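Kitchen corner news: the fridge is in!

November 11, 2020

If you've been carrying your lunch around in a cooler bag since October, this one is for you. The tall silver refrigerator has arrived at Campos, and it has gone against the back wall, between the long white desk and the right-hand corner. We tried it on paper in 4 other spots first (the hallway got surprisingly close!) and the corner won easily.

It's a big step up from the little one we had before, which held seven lunches if everybody was polite and nobody brought soup. The new one came through Dultari for $977, delivery included, and we are so pleased with it.

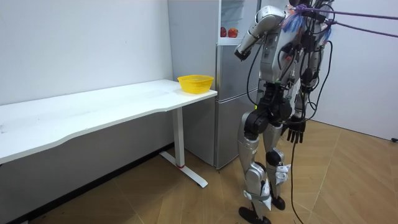 A few things to know before you start filling it. The upper compartment is for lunches and anything you plan to eat the same day. Milk, juice and the big shared tubs go lower down. Please put your name and the date on whatever you bring - there's a roll of tape and a marker in the top drawer by the sink - and take home what you don't finish. Anything past 10 days gets thrown out, container and all, so rescue your good glass boxes in time.

We'd also love to start a shared shelf. The Lukex team has been doing this upstairs for a while and swears by it: mustard, hot sauce, butter, a jar of pickles, everyone chips in when something runs low. Somebody has already promised homemade plum jam, so we're off to a great start.

Still to come: a small set of shelves for mugs and tea, and maybe a proper bread box if the Onorent order leaves us any room in the budget. If you have a favorite kind, or a spare one sitting in a closet at home, reply to this newsletter and tell us about it.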